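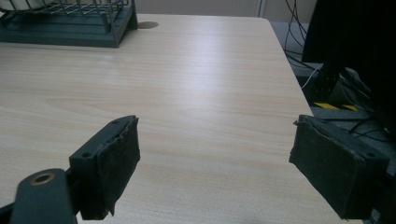
Worktops and Surfaces: Montes Workroom

The tables in the Montes workroom were refitted in June. This page covers the main top, its finish, its edges and the way it is lit, with notes for anyone ordering or maintaining the same type. Dimensions are in centimeters unless stated otherwise. Captions are kept short; the order codes are in the Jorkport parts list, under tables.

Surface
Pale beige wood-grain laminate with fine streaks in tan and cream. The finish is smooth, with no relief in the grain, so paper can be written on directly without a pad.

Grain direction
The grain runs in long lines. On replacement tops, state the direction on the order form. A top cut across the sheet has the same color but will not match its neighbor when two tables are pushed together.

Glare
Light from overhead reflects off the finish as a wide bright patch and washes out part of the grain. The effect depends on where you stand. For reading drawings or sorting small clear parts, move to the side of the table or put down a matte mat.

Edge
Straight cut, no curve or cutout. Check the edge with a fingertip twice a year for lifting. Lifted sections are reglued with contact adhesive and clamped overnight with a strip of scrap wood between the clamp and the top.

Floor contrast
The floor is darker than the tops, which makes the edge easy to find when setting down a tray. Small dark parts that fall are another matter. Keep a flashlight in the drawer.

Size
Each top is 241 long. The earlier Plondwood tops were 266 and blocked the side door when two people were seated at the end. The shorter length clears the door with the chairs pulled out.

Layout
Four tables, two rows. The aisle between rows was measured after the new tops went on and is wide enough for the parts cart. Do not store boxes in it.

Supports
Broner folding frames, kept from the old tables. The mounting holes did not line up with the new tops and were redrilled. Use the short screws when refitting a frame; the long ones will come through the laminate.

Leveling
Each foot has a threaded glide. Set the level along the length first, then across. A pencil laid on the smooth finish will roll at a slope too small to notice by eye, so use a spirit level and recheck after moving a table.

Load
Keep the total on one table under 55 kilograms, spread over the top. The limit comes from the frames. Heavy single items go over a frame, never at mid-span.

Cleaning
Damp cloth, mild dish soap, then a dry cloth. Wipe along the grain lines; streaks left by the cloth are harder to see in that direction. No scouring powder, no steel wool. Both leave dull spots that show up as soon as the overhead light hits them.

Ink and adhesive
Ballpoint comes off with rubbing alcohol on a cotton pad. Tape residue comes off with the same, given a minute to soak. Test any other solvent on the underside first. Marker left over a weekend may leave a faint shadow in the cream areas.

Heat
Soldering irons and glue guns are used on a mat. The laminate will take a warm mug without damage. It will not take an iron tip, and a burn mark cannot be polished out.

Scratches
Light scratches are hard to find on this pattern from most angles and easy to find in the glare patch. Inspect with the overhead lights on and look low across the surface. Fill deep scratches with a wax stick, one shade lighter than seems right, and scrape flush with a plastic card.

Clamping
Vises and lamp clamps need a pad under the jaw. A folded piece of cardboard is enough for a lamp. For a vise, use plywood at least 5 millimeters thick on both faces.

Moving
Two people per table. Lift from under the frame. Pulling on the top loosens the screws over time, and the redrilled holes have less material around them than the original ones did.

Spares
One uncut sheet of the same laminate is stored flat behind the parts shelves at Jorkport. Offcuts are in the bin below it. Take an offcut along when matching new shelving to the tables, and compare the two under the workroom lights before cutting anything.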